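Filed under: Wash & Care, Band Tees, Odds and Ends

I own too many band shirts. My sister counts them when she wants to make a point, so I won't give her the satisfaction of a number, but they fill the big drawer and most of the second one. A good half came from merch tables, and those are the ones people write to me about, usually with a sad message about a cracked logo. So I'm putting all my shirt habits on one page and you can take what you like!

First wash. I wait a few days after buying a freshly printed shirt, then turn it inside out and run it cold with other dark things. No towels in that load, please. Towels are rough on ink and they leave fluff on everything black. If the color worries you (deep reds are the worst for this), let the shirt soak on its own in a sink of cool water for 20 minutes and see what comes out. I did this with my maroon Usidberg festival shirt and the sink looked like beet soup, so it had another soak before it went anywhere near my other clothes.

Skip the fabric softener. I used it for years because I liked the smell, and my prints went tacky and started picking up lint. A splash of white vinegar in the rinse does the job for me now, and no, you don't end up smelling like salad.

Drying is where I've ruined the most shirts. I hang mine inside out by the hem, in the shade, with the pegs at the side seams so there are no little bumps across the front. If it's raining and I need the dryer, it's on low and I take the shirt out while it's still a bit damp. 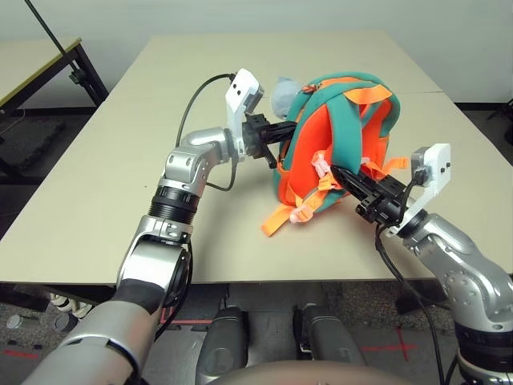 Never iron straight onto a print. I know you know! I knew too, and I still melted the corner of my Irker tour shirt about an hour before I had to leave for the show. Turn it inside out, put a thin cotton dish towel underneath so the ink isn't sitting on the board cover, and keep the steam off.

If a print has come up a little wrinkly or has a lifted edge, you can sometimes press it back down. Put baking parchment over it (not wax paper, trust me), set the iron to medium, and press for 4 seconds at a time without sliding. Let it cool before you peel the paper. It won't fix real cracks, and some of the cheap transfers just get worse, so test a corner.

Sweat marks: a paste of baking soda and water, left on for an hour, then a cold wash. For the stale smell that old shirts get in the pits, I soak them overnight in cool water with a cup of vinegar. My Jarau shirt needed two rounds and it's a shirt I wore for an entire summer, so fair enough.

For storage I roll instead of folding, print side in, loosely. Folding puts a crease in the same spot of the design every time and that's the spot that goes first.

And when one is past saving, I cut out the front and hem it for a cushion cover. The Chin one on my couch has a hole under the C and I've put a patch behind it in black thread. Next up is a quilt, if I can ever bring myself to cut into the second drawer.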